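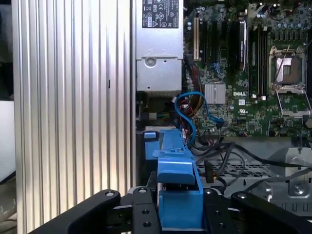

Ticket: Front counter PC at Larville branch shuts off under load
Opened: May 3, 2019
Status: Monitoring
Priority: Normal

Reported problem
The desktop at the Larville front counter powers off without warning when the monthly statement batch is printed. No shutdown message, no blue screen. The power button does nothing for a while afterward, then the machine starts normally. Light work such as email and lookup in the Medar billing client does not trigger it.

Environment
Dell tower, onboard graphics, Medar client on the local drive, Ollari label printer on USB, office laser printer on the network. Tower and label printer share one power strip under the counter.

Log

Entry 1
Event Viewer shows Kernel-Power 41 after each restart, with the bugcheck code at 0. Nothing useful logged before the loss of power. Memory test run overnight, no errors. Disk health normal.

Entry 2
Moved the tower from the power strip to a wall outlet. Printed a batch of 37 statements. Machine went off on statement 18. Strip ruled out as the only cause, but left out of the setup for now.

Entry 3
Unplugged the Ollari printer and repeated the batch. Same result, a little later in the run. The printer is not the trigger.

Entry 4
Logged CPU temperature during a batch. It climbed steadily for 15 minutes and was still climbing at the last reading before power loss. Idle temperature is also higher than on the other counter PC, which is the same model.

Entry 5
Opened the case with the power cord removed. Cleaned the heatsink and fan, replaced the thermal paste, reseated the main power connector and the CPU power connector. Rerouted one cable that was touching the fan housing - it may have been slowing the blades.

Entry 6
Ran 3 full batches back to back. No shutdown. Peak temperature now matches the other counter PC.

Open items
- Spare power supply on order from Dimitrov. Fit it only if the fault comes back.
- New power strip for the counter. The old one has a loose socket and should be thrown out.
- Branch to report any shutdown with the time and the batch size. Keep this ticket open through the end-of-May statement run, then close if clear.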